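May 28, 2020
By Nga Kim

Erdal Sarıgül keeps the first version of his hand-held gripper in a drawer, and he does not like to show it. "The fingers were too hard," he says. "You could pick up a wooden block very well. Then you tried a small thing with a round shape and it jumped away from you."

Sarıgül is the designer behind the gripper kit that Talteck sells to schools, small labs and people who teach robots from their kitchen table. A person holds the tool, does an ordinary task with it, and the recording is later used for training a robot arm. The kit comes in 12 printed parts with screws, grip strips and two pairs of soft fingers. I talked with him by video call, and also with Shahnaz Gazi, who has used the kit for her own project since last July.

The fingers are the part that customers ask about most. They are ribbed, so they bend around an object when the jaws close, and each one has a strip on the inside for better hold. Sarıgül tested 77 finger shapes before he chose this one. "Many of them were almost the same," he admits. "My colleague Selvaraj Weerakoon could not see the difference, but he was patient with me."

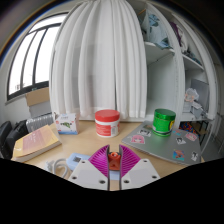

The Talteck jaws over a desk, with a small orange object in the gap between them.

Gazi works mostly at a normal desk, with normal things on it. She thinks this is the correct way to judge such a tool. "If I must clean the whole room before every recording, I will stop doing it after one week," she says. Her opinion of the kit is good, but she has complaints. The assembly guide has small drawings and she had to write to the company to understand step nine. She would also like a softer spring. After a long session her hand is tired.

Sarıgül has heard this before. A lighter spring is being prepared, he says, and owners of the present kit will be able to order it alone. He does not promise a date.

I asked him about the price, which is 104 euros without the camera holder. He answered slowly. "For a school it is fine. For a student it is maybe still too much. We sell the fingers separately, and the files for the plates are free, so a student with a printer can pay less."

The bright color of the fingers was Weerakoon's idea. Gazi likes it, because she can find them quickly when she looks through her recordings. Sarıgül wanted gray.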